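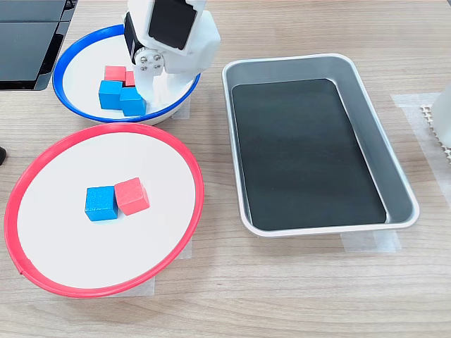 Vaisselle émaillée Kastitz, série à liseré — fiche et avis de la boutique

Référence : 2756
Fabricant : Kastitz
Matière : acier émaillé, deux couches
Coloris du bord : bleu, rouge
Pièces disponibles : bol creux, assiette plate, gobelet, plat ovale
Garantie fabricant : 2 ans, hors éclats

Disponibilité : en stock, sauf le plat ovale (réassort prévu en août)

Notre avis avant d'acheter

Le catalogue Kastitz parle d'une vaisselle « pour la vie ». On a déjà lu cette phrase chez Ruppert, et les gobelets Ruppert nous revenaient au comptoir avec le fond piqué de rouille au bout d'un hiver. Nous vendons donc la série à liseré sans reprendre l'argument. L'émail est du verre cuit sur du métal. Quand on le cogne sur un évier en grès, il saute, quelle que soit la marque imprimée dessous.

Cela dit, nous l'avons gardée au catalogue alors que nous avons arrêté Samness. Le bord est repris après cuisson et recouvert d'une seconde passe de couleur, et c'est par le bord que ces pièces meurent en général. Vicente Yáñez, qui s'occupe de nos retours, a mis de côté un bol de démonstration manipulé tous les jours en magasin : le liseré a perdu un peu de brillant, sans éclat pour l'instant. Un bol, ce n'est pas une étude. On vous le donne pour ce que ça vaut.

Ce que dit la notice, et ce que nous en pensons

« Compatible lave-vaisselle. » Oui, au sens où la pièce en sort entière. Les pastilles ternissent l'émail coloré plus vite que le blanc. Si vous tenez au bleu, lavez à la main.

« Tous feux. » La mention concerne les plats et elle est déjà généreuse. Le bol et l'assiette n'ont rien à faire sur une plaque, encore moins sur l'induction : le fond est trop mince et se voile. Kastitz ne le précise qu'en dernière page.

« Résiste aux rayures. » Aux couverts, plutôt bien. À l'éponge métallique, non. Des traces grises apparaissent parfois au fond des assiettes ; c'est du métal déposé par les couteaux, et un peu de bicarbonate en pâte les enlève.

« Convient aux enfants. » Le poids est raisonnable et rien ne casse en morceaux. En revanche le métal conduit la chaleur, et une soupe servie brûlante rend le bol intenable à deux mains. Nélida Salinas, qui nous en a pris 11 pour sa cantine, sert désormais le potage dans autre chose et garde les bols pour les compotes.

Écarts de fabrication

Les pièces sont trempées une à une. Attendez-vous à un liseré d'épaisseur inégale, à de petits points noirs sous le bord et à deux ou trois marques d'accrochage sur le pied. Le fabricant appelle cela du caractère. Nous acceptons les retours si la marque se trouve à l'intérieur de la pièce, nous les refusons si elle est dessous. Le rouge varie davantage que le bleu d'un lot à l'autre — commandez tout en une fois si vous voulez un service assorti.

Comparaison rapide

Sturkach, émail simple couche : moins cher, plus léger, bord fragile. Suffisant pour le camping.
Ruppert : jolie forme, fond décevant. Nous n'en commandons plus.
Kastitz à liseré : le plus lourd, le plus cher, et le seul dont le bord nous inspire une confiance modérée.

Conditionnement

Vente à l'unité ou par lot de 4, même couleur. Le lot ne fait économiser que l'emballage, le prix unitaire reste identique. Les deux couleurs ne se panachent pas dans un même lot, malgré ce qu'indique l'étiquette du carton.

Pour une question sur les retours, écrivez à Vicente. Pour les commandes de collectivités, voyez avec Soledad Retamal, qui vous demandera d'abord si vous avez essayé la porcelaine.

Fiche revue le 5 avril 2019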